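分类:自动化 / 现场规范 / 人物访谈

本网站使用 Cookie 以改善浏览体验。继续浏览即表示您同意我们的 Cookie 政策。

村上的办公桌上放着一本翻旧了的活页夹,封面写着“作业规程 第四版”。Itsuki Murakami 在 Prenex 负责桌面机械臂的现场规范,这本活页夹由他主笔。第一版只有两页纸,现在是 60 页。他说自己并不为页数感到高兴。

“页数多,说明当初没想清楚的地方多。”他说,“每加一条,都是因为有人问过我,而我当时答不上来。”

Prenex 做的是小型机械臂在桌面上的抓取和摆放,对象多是碗、杯子、布料这类日常用品。机械臂功率不大,速度也限得很低,所以刚开始时,大家觉得用不着什么规范。村上之前在 Shimada 的装配线上待过,那边的机器人都在围栏里,门一开就停机。到了 Prenex,他发现人和机械臂共用一张桌子,围栏那一套搬不过来。

“围栏解决的是人进不进得去的问题。”他说,“我们这里人本来就在里面。要规定的是人在里面的时候怎么坐,手放哪里,谁有权按启动。”

第四版的第一章讲的就是启动权。每个工位每个班次只有一名操作员可以启动机械臂,名字写在工位旁的白板上。换人要当面交接,口头说一遍当前状态,再改白板。村上承认这一条起初推行得不顺,有人嫌麻烦,坐下来就接着干。后来他把交接步骤从七步减到三步:停机,说明,改名字。抱怨少了很多。

第二章讲急停。按钮必须在操作员坐着时伸手能按到的地方,不许压在键盘后面,也不许用胶带固定在桌子下沿。每天开工前按一次,确认手臂停住,再复位。我问他每天都按会不会太频繁,他摇头。

“不按怎么知道它是好的?一个班次按一次,花不了一分钟。”

去年 12 月,他和 Cestov 的一组工程师一起做了一次记录核查,翻了 1,358 份班次记录,其中有 321 份没有填写急停检查一栏。没填不等于没做,但从记录上分不出来。这件事之后,检查栏从表格最后一行挪到了第一行,没填就不能往下写。

“不是大家懒。”村上说,“表格最后一行,下班的时候谁都想快点走。挪个位置比开三次会管用。”

第三章篇幅最长,讲的是桌面和周边。垫子铺平,物品放在标记好的区域里,线缆沿桌边走,不能横穿手臂的活动范围。水杯和手机不上工作台。显示器的位置也有规定,操作员抬头能看到状态,不需要转身。

线缆是他说得最多的一项。他的看法是,线缆问题很少一次性出现,都是一根一根加上去的。今天多接一块屏,明天多接一个盒子,每个人加的时候都有道理,过两个月就没有人说得清哪根通到哪里。第四版要求每根线两头贴标签,拆设备的时候连线一起拆。各工位执行得怎样,他给的评价是“参差不齐”。

衣着的规定则改过好几次。第一版照抄了工厂的写法,禁止宽松衣物、首饰和围巾。可是冬天室内偏冷,很多人穿着外套坐在工位上,照原文执行就要有一半人脱衣服。第二版改成“袖口收紧”,又有人来问,多紧算紧,针织袖子算不算,带花边的算不算。
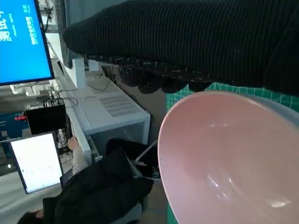 绿色网格垫上的粉色大碗,碗沿上方是带褶边的黑色罗纹袖子。

“褶边这种东西,写规定的人一开始根本想不到。”村上说。现行的条文按部位来写:手臂通电后,伸进活动范围的那只手,袖口不得有下垂的部分,有的话卷起来或者套上袖套。其余部位不管。羽绒服可以穿,坐在旁边看屏幕的人穿什么也不管。

他也谈到不同意见。Stusow 的同行曾建议他索性统一发工作服,省得逐条解释。他考虑过,最后没有采用。工作服要洗,要备尺码,访客来了还得另备一套,而真正要管的只有小臂那一截。袖套放在每个工位的抽屉里,用完放回去,脏了换一副。

关于旁观者,规程写得比较简短。旁边可以坐人,可以用自己的电脑,但手不能越过垫子的边线。需要伸手摆放物品时,先向操作员说一声,等手臂停稳,听到“可以”再伸。操作员没有回应,就当作不可以。

“这句话我在培训时会让每个人重复一遍。”他说,“听起来有点傻,但是沉默在这里必须有一个固定的意思。”

培训时间是 50 分钟,一半在桌边进行。新人先看一遍完整的交接和急停,再自己做一遍。村上不安排笔试,他觉得会答题和会停机是两件事。每个人由当班操作员签字,签字的人要对结果负责,所以签得都比较慎重。

第五版正在写。他打算删掉重复的条文,把第三章拆成桌面和线缆两部分,再补上夜间无人值守时的断电顺序。夜间这一部分目前只有半页,他自己也不满意。有同事提议允许机械臂整夜运行,他还没有同意,理由是现有条文都默认操作员在场,哪几条在没有人的情况下还成立,需要一条一条过。

“先把白天的写明白。”他说。

访谈整理于 2019年6月10日,引语经受访者核对。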